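FOR IMMEDIATE RELEASE

**Tendcombe Mission Partnership Opens Sponsorship Program in Brovley**

TENDCOMBE, 11 Jun 2000. The Tendcombe Mission Partnership announces the start of a child sponsorship program in the district of Brovley. The program will serve 42 children from 37 families during its first year. Sponsors will contribute $20 a month toward school fees, meals and basic medical care.

Local work will be directed by the Cetora Parish Center, which has served families in the district for 13 years.
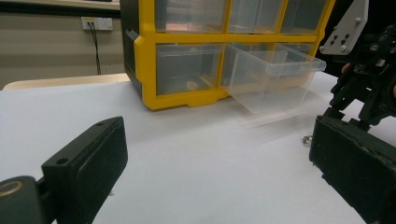
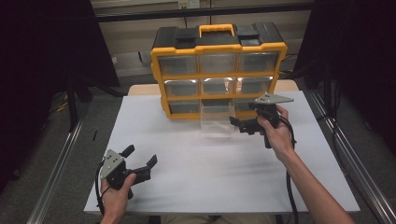
Families were selected by the parish center after home visits and interviews. Each sponsor will receive a letter from the child's family twice a year, along with a short report on school progress.

A first group of sponsors will travel to Brovley in August to attend Mass and meet the enrolled families. Travelers pay their own costs. No sponsorship money is used for the trip.

Inquiries may be sent in writing to the Partnership at Fitzgerald House, Tendcombe.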